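Home Explore Lists Saved Log in

Thread

Okay, long one, get a drink. A few of you asked what I think of the Bosberg hand-held gripper kit now that I've had it since May, so I'm going to put it all in one place and stop answering in bits and pieces.

For anyone new: the kit is a pair of grippers you hold in your own hands. You do a chore with them, the kit records how you did it, and the recordings go toward teaching a robot arm the same chore. You don't need to own an arm to start, and that was the whole appeal for me, because I do not own an arm and my spare cash has other plans.

You can buy it outright or rent it by the month through Flotcombe. I rented. The box came on a Friday at suppertime and I had it unpacked before the food was on the table, which did not make me popular, but there it is.

Setup is friendlier than I was braced for. The booklet is short and written by somebody who has clearly watched a beginner get stuck. I did have to redo the calibration, and the second try took a lot less time than the first — mostly because I'd learned to keep the cables on the outside of my elbows.

Let's talk about the hands themselves. They're lighter than they look, and the squeeze is smooth all the way through. My wrists were sore at first (I'm not young and I type all day), but that eased off once I quit gripping them like a steering wheel. Loose hands, everybody. Loose hands.

What I like best is how fast it shows you the things your own fingers do without asking you. Picking up a box with rounded corners sounds like nothing. Try it with two flat jaws and you'll find yourself thinking hard about where the middle of a lunch box is.

I've been working through the Lallilton chore set, the list of kitchen and laundry jobs that comes with the rental. There are 60 of them. Some are a pleasure, like stacking cups. Some made me mutter. Clear plastic containers are in the muttering group, and I've done more of those than anything else.

The goal I set myself was 100 good recordings of the container jobs. I ended up making 115, since the software lets you throw out the bad ones afterward and I wanted a cushion. Throwing them out is easy, too, just a swipe, and it asks you one time if you're sure. I appreciate a program that asks once and then believes me.

Now the grumbles, and I do have 2 real ones. First, cables. There's one on each side and I was forever aware of them. If you have a narrow table, plan where they'll hang before you start, or you'll be stopping every few minutes to sort yourself out.

Second grumble is the pads on the fingers. The grip is great when they're fresh and they do hang on to slick plastic, but the edges fray and peel. Spare pads should be in the box from day one. As it stands you order them separately, and I'd order a set the same day you order the kit.

A smaller thing, hardly a grumble: the review screen is a bit cramped on a laptop. I got used to it. If you have a bigger monitor, use it, your eyes will thank you.

Somebody asked how it compares to the Sánchez glove set. I've only borrowed the gloves for an afternoon so take this with salt, but the gloves felt more natural and the recordings took me longer to clean up. For plain pick-up-and-put-down work I'd stay with the grippers. For folding towels I might think again.

Would I rent it again? Yes, and I've already told Flotcombe I'm keeping it another month. Would I buy it? Ask me when spare pads come in the box. If you have a free table, decent light and some patience, it's a lovely way to get into this stuff without spending like a lab does.

A few from the container jobs, for those of you who like to see the work:

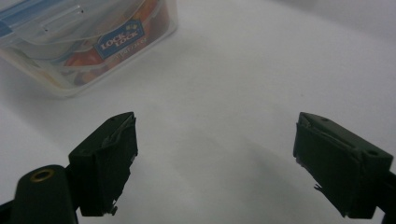
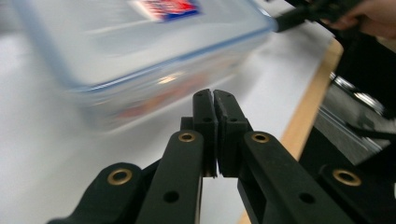
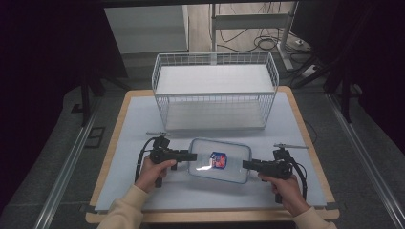
Lunch box time with the Bosberg grippers. The wire basket is in the last one.

Pad sizes and the cable question I'll take in the replies, but give me until tomorrow, I'm slow on my phone and I like to answer properly.

Last updated: May

We use cookies to keep you signed in and remember your settings. Accept Manage choices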